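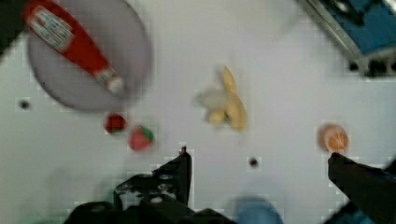

Ketchup on the gray plate, white table.

July 2024. Viscosity run, Kelten sauce vs Prustitz. Spindle 2 on both. Kelten sat overnight at room temp, read 2825 and held. Prustitz kept drifting, gave up after 86 seconds. Odair thinks its the starch.
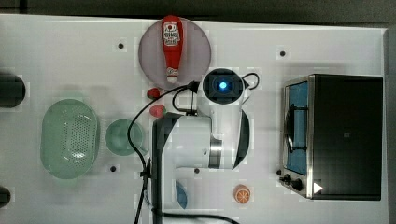
Last modified: July 2024 entry, rev. 2, C. Godoy

Redo Prustitz w/ fresh jar. Water bath reads high agian, ask Lopes for the other probe. Lot 113 not opened yet, leave it til August.

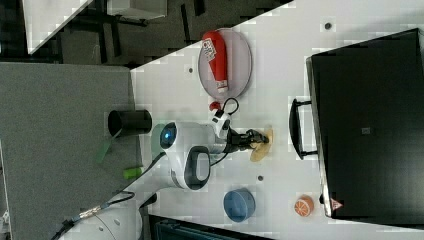 To do
Clean spindles. Call Savside re: starch.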